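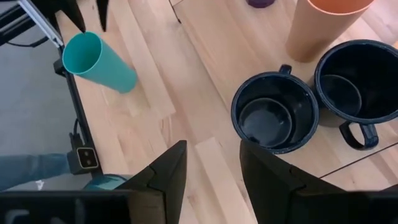

Field incubator, third build: carried over from last week

Box is the Furnska foam cooler again, with the lid gasket replaced. Wax packs are the same batch as in build two. Melted them overnight in the water bath and loaded them with the plates already inside, which cost us some heat while Jad hunted for the lid clips. Load the plates after the packs next time.

Sensor positions: one under the bottom plate stack, one in the middle, one taped inside the lid. The Ultex logger drops a reading now and then when the lid sensor wire gets pinched. Rerouted it through the corner notch and it behaved for the rest of the run.

Held target range for 11 hours, then the lid sensor started to drift down. Middle stack stayed in range longer. Bottom stack ran slightly warm at the start, as before. Shiela thinks the bottom pack is sitting too close and wants a cardboard spacer. I would try two layers of the corrugated sheet first, since we have it and it cuts easily.
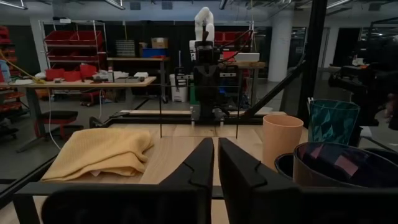 Yellow towel and cups on the wood tabletop

Filtration side: 300 mL per sample through the membrane, hand pump only. The Maldonado well samples clog badly. Bezawit let hers settle in the bottle before pouring off the top, and it went through much faster, but I don't like it for counts – we would be leaving some of the bacteria in the sediment. Need a side-by-side before anyone writes that into the protocol. Split one bottle, settle half, shake half.

Pump handle seal is worn. Kobe has ordered two.

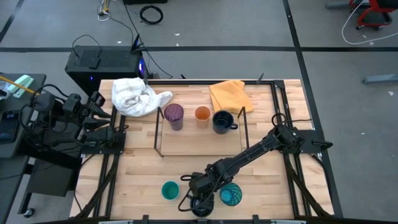
Sirnport, 5/28/18

Started the spacer run. 32 plates, split evenly between the foam box and the bench incubator, same dilutions in both. Lid sensor wire checked before closing. Two layers of corrugated under the bottom stack.

First readings look flatter at the bottom than last week. Middle and lid about the same. Blanks are in the top position of each stack. One plate in the bench incubator had a bubble under the membrane, marked with a B on the base – count it separately.

To do:
- Nkrumah to read plates in the morning and enter colony counts before anyone compares the two sets
- settle/shake comparison, needs fresh well water
- find out if the wax packs can be recharged in September, when the site power is less reliable
- relabel the pump tubing

Recent entries
Membrane filters: autoclave vs. boiling
Wax packs, second batch, melt test
Logger battery life in the cold room
Field incubator, second build
Pump seal replacement notes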